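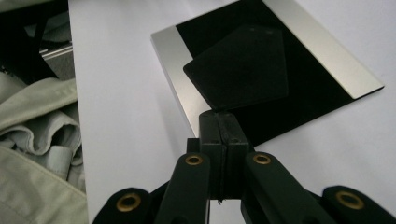

Table and Display Questions

Which table do I get?
The one whose number is on your booking slip. The numbers are on the carpet in large black figures, which has not stopped people from sitting at the wrong one and defending it.

Do I have to use the paper?
Yes. Wooden tabletops mark easily and the Hodell tables have suffered enough. Creases are fine. If your sheet has a corner missing, it's still a sheet.

May I bring my own plates?
Square or round, up to 23 cm across. Anything bigger goes to Anahera Katene, who will say no, but kindly.

How should I stand up a small frame or panel?
Open the support at the back first, then set the whole thing down near the middle of the table, leaning back slightly. Propping it against a mug is a method we have seen at Travbridge, and we still have the mug handle.

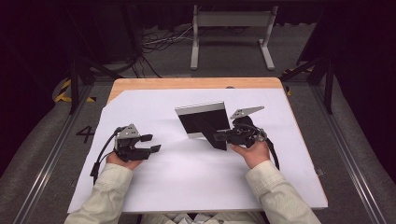
What does the yellow and black tape mean?
Keep bags, coats and small children off it. It is not a parking bay.

Can I move the table a bit?
No. Teodor Szulc once moved one a bit in December and we were straightening the row until 8 in the evening.

When can I set up?
From 11 in the morning. Arriving at 10 gets you a good view of a locked door.

Who do I ask if something gets broken?
Orathai Paisan, at the front desk. Please bring all the pieces, including the ones you'd hoped had gone under the carpet.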